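Opinion > Road Injury > Rehabilitation

Latest Opinion Casework Back issues Contact

Rehabilitation should begin before the argument about fault is over

Friday, September 24, 2021
By Kobe Verbruggen

When a person is badly hurt on the road, two processes begin. The first is medical and is measured in days. The second is legal and is measured in months or years. The position taken in this article is that the first is held back by the second far more often than it should be, and that insurers, solicitors and the courts already have most of the means to prevent it.

The pattern will be known to any reader who has handled serious claims. A patient leaves hospital with a discharge letter and a referral for outpatient therapy. The referral joins a waiting list. The family asks whether treatment can be bought privately and is told that it can, if the other driver's insurer will pay. The insurer replies that enquiries are continuing. By the time a view has been reached on who was to blame, the period in which therapy would have done the most good has often passed.

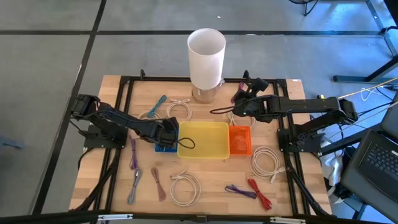
Grelleo Review, Issue 40

Van Rooij, where I have worked on injury claims for most of my career, recently reviewed its closed files from the Nilutport office. There were 1,407 of them. In those where the injured person needed therapy after leaving hospital, the wait for a first funded session was roughly 70 days. I do not claim that one office speaks for the country. The files do show, however, that the longest waits were seldom found in the hardest cases. They were found where a letter had gone unanswered, or where a medical report had been sent to a department that no longer dealt with the matter.

It is sometimes said that early funding is unfair to the party who pays it. An insurer that meets the cost of physiotherapy in April may learn in the autumn that its driver was blameless. The objection deserves a proper answer. In the clear majority of serious claims that pass across my desk, some degree of fault is admitted in the end, and the dispute is over the share. A modest sum spent early, on the understanding that it will be brought into account later, puts very little at risk. Set against that is the cost of a shoulder that never recovers its movement, or of a worker who might have gone back to part-time duties and has instead left the job altogether. Those losses are added to the claim. The insurer who delays in order to save money will frequently pay more.

A second objection comes from the claimant's side and is less often voiced in public. Some advisers fear that a client who accepts treatment arranged by the insurer will be seen by clinicians who owe their loyalty to the wrong party. I have some sympathy with this. Reports written for the purpose of treatment have been used in argument over value, and clients who spoke freely to a therapist have later found their words quoted back to them. The remedy is a written agreement, made at the outset, that treatment notes will be kept apart from the evidence in the claim unless both sides consent. Such agreements are short. They should be routine, and a solicitor who has not asked for one should be able to explain why.

The scheme run at Hirketti is worth study in this respect. Under it, the two sides appoint a single case manager within 40 days of the claim being notified. The case manager visits the injured person at home, sets out what is needed and sends the same report to both parties on the same afternoon. Neither side may instruct her privately. Payment for the first block of treatment follows without any admission of fault. There have been complaints that the reports are too cautious on the subject of home adaptations, and I think the complaints are fair. A person who cannot reach the bathroom unaided needs a rail this week, and a recommendation for further assessment is of little use.
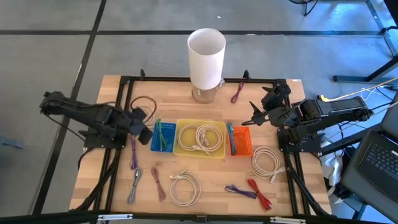
Page 2

What remains is the question of duty. At present, early rehabilitation depends largely on the goodwill of the people who happen to be handling the file. A good handler and a sensible solicitor can settle the matter in one telephone call. Where either is absent, the injured person waits, and has no practical means of complaint until the claim itself comes to be decided. An application to the court for an interim payment is possible, but it is a slow and expensive way to obtain a course of physiotherapy, and it is least open to those who have no admission of fault to rely upon.

I would therefore support a plain rule that any party who receives a reasonable request for rehabilitation in a serious injury case must reply within a fixed time, giving either agreement or reasons. Silence should carry a penalty in costs, payable whatever the final outcome. The rule should bind claimants as well. A solicitor who sits on an offer of treatment while seeking a better one does the client no service, and ought to face the same consequence.

Families should also be told more, and sooner. Very few of those I meet in the first weeks after a collision have been informed that treatment might be funded before the claim ends. They assume that everything must wait for the police investigation, and they arrange their lives on that assumption. One page of clear guidance, handed over with the discharge letter, would correct it. The wording could be agreed by both branches of the profession in an afternoon. I have sent a draft to the Nilutport office for comment and would welcome others from readers of this journal who deal with the same difficulty, in particular those acting for insurers, whose views on the time limit I should like to hear before the next issue.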